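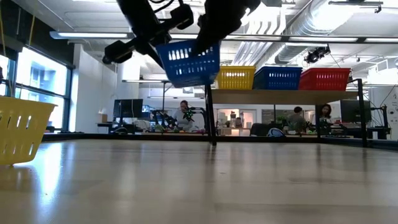
Plastic baskets and the shelf, Mevwood room

Minutes, storage and supplies, June

Meeting opened at 9. Minutes of the last meeting accepted with no changes.

1. Baskets. Yellow, blue and red baskets to stay on the wooden shelf. Agreed: blue for cables, red for tools, yellow for paper goods. Labels still missing – Dalulari to print two sheets.

2. Table. Light wood top marks easily. Felt pads to be ordered from Hasis, one pack of 1000.

3. Second shelf. Quote from Manurung not in yet. Held over.

Any other business: blinds on the window side. No decision.

Closed at 5 minutes to 10.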